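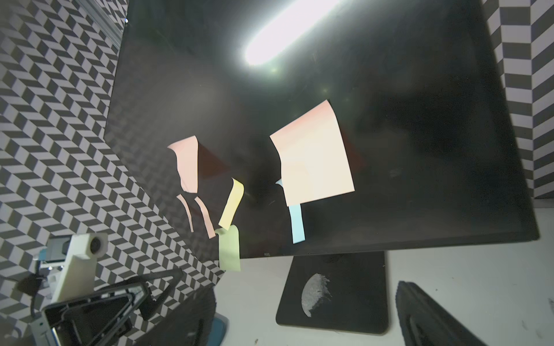
Hòa Đỗ has worked at the ferry company Lasent for many years, and since spring she is responsible for the timetable of the whole northern route. When I meet her in the harbor office in Fevcombe, it is seven in the morning and she has already spoken with two captains.

The subject is the small freight ferry Odis, which was built in 1955 and will stop sailing to the outer islands in July. A newer ship, the Kalniņš, takes over. It carries more, but it needs deeper water, and one of the island harbors does not have it.

"People ask me if we are leaving them," she says. "We are not leaving them. But I cannot say that everything stays the same, because it does not."

For the western island the change is mostly good. The Kalniņš can sail in stronger wind, and last winter the Odis had to stay in port so often that the shop there ran out of flour and lamp oil. On the eastern island, where 900 people live, the new ship cannot reach the old pier. Passengers will be brought in by a small boat. Freight is the harder question.

"A person can climb down into a boat. A refrigerator cannot," says Đỗ.

The plan for now is to unload heavy goods on the western side and bring them across the sound on a barge, 2 times a week. She admits that the barge is slow and that it does not like waves. The dairy farmers have complained already, and she thinks they are right to do so. Milk that waits one extra day is worth less.
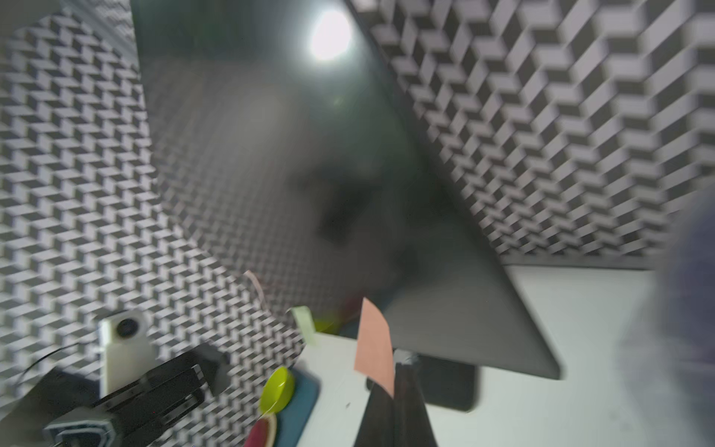 I ask why the harbor was not dredged before the new ship was bought. She is quiet for a moment and then says that this was discussed for a long time, with the island council and with the company, and each side expected the other to pay.

"I was not in the room for all of it," she says. "I got the ship and I got the depth of the water, and I was asked to make a timetable."

The fares are another worry. A return ticket with a car will cost 900 crowns from the first sailing of the Kalniņš, and residents will pay half. Đỗ would prefer that they pay less in winter, when there are no tourists and the trip is mainly to the dentist or the hospital. She has written a proposal for this – it is one page long – and is waiting for an answer from the owners.

She grew up far from the sea and learned to sail only as an adult. Her first trip on the Odis was in bad weather, and she spent it on deck holding a bucket. The mate gave her dry bread and told her to look at the horizon. She still gives this advice to new staff in the ticket office, who all have to make the full round trip before they sell a single ticket.

What happens with the old ship is not decided. A museum on the mainland has asked for the engine but does not want the hull. Đỗ hopes that somebody takes both.

At half past eight the phone rings again. The morning departure is delayed by fog, and she starts to call the schools on the islands.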